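Posting this again, cleaned up a bit. Aug 18, 2024

# Call for raters and rule-writers - household handling guidelines, round two

**Who we are:** Vonis, small shop, writing a plain-language good practice guide for robot arms and hands working in kitchens and dining rooms. Round one closed in June. The draft is called Iltik. It's readable but it has holes.

**What we need:** people to watch short clips of handling tasks, score them against the draft rules, and tell us where the rules are dumb, vague or missing.

Two roles open.

## Role 1 - Clip rater (remote)

- Score clips on our web form, the whole set is 3,000 clips split between everybody
- Mark which rule was broken, if any, and at what point
- Write a line or two when you can't decide. Those comments are the most useful thing we get, please dont skip them
- No robotics background needed. Restaurant, catering, home care, dishwashing - all good

## Role 2 - Rule editor (remote, part time)

- Take the rater comments and rewrite the rules so two strangers would read them the same way
- You've worked with a written standard before. Food safety, machine guarding, lab procedures, whatever
- Short sentences. No "shall endeavor to"
- One call a week with Tsion Asfaw, who owns the draft

## Rules you'd be working on

Pulled straight from Iltik, numbering is a mess, sorry:

- **G2** Don't grip a drinking vessel by the rim or the inside if a handle or outer wall can be reached.
- **G5** One object per grasp unless the task says otherwise. Contact with a neighboring object gets logged.
- **C1** Don't carry one item over another open container if there is a clear path next to it.
- **C4** Knives: know where the blade is before moving anything within reach of it.
- **S3** Release only with the item supported. No dropping, not even from low down.
- **S6** Chairs count as obstacles, even when pushed in.

G2 and C1 are where round one raters disagreed most. Is a finger inside a mug always a fail? What if it's going to the sink anyway? We want it in writing, one way or the other.

## Pay and terms

- Raters: $900 flat for your share of the set, half up front
- Editor: paid by the day, tell us your rate
- Training is 2 hours on a call, paid seperately
- You keep your name off the guide or on it, your choice
- You can't rate if you work for a company selling a hand or arm

Clips are mostly simulated. You need a normal laptop and a decent screen, phones are too small for the finger contact questions.
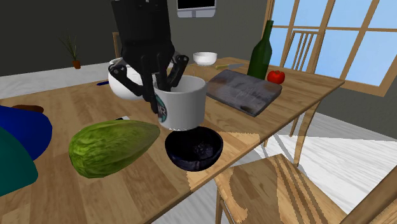 *Render: Trakunero simulation set / Vonis*

Typical of the material. Fingers inside the open top of the mug, others against the white object beside it, bowl directly underneath. So G2, G5 and C1 all come up and a rater has to say something on each. A still only gets you so far - S3 can't be scored without the clip, and neither can anything about the path the hand took.

If you'd argue with any of that, good, apply.

## How to apply

Email Amanuel Gashaw at Vonis. Put "rater" or "editor" in the subject line. Include:

1. What you do now, a few lines, no resume needed for raters
2. Time zone and hours you can work
3. Pick one rule from the list above and tell us what's wrong with it
4. Editors: one page of something you wrote or fixed, with anything confidential taken out

We read in the order they come in and stop when the spots are full. You'll get an answer either way. Raters from round one can come back, just say so and skip number 3.

Questions about the scoring form go to Tsion, everything else to Amanuel.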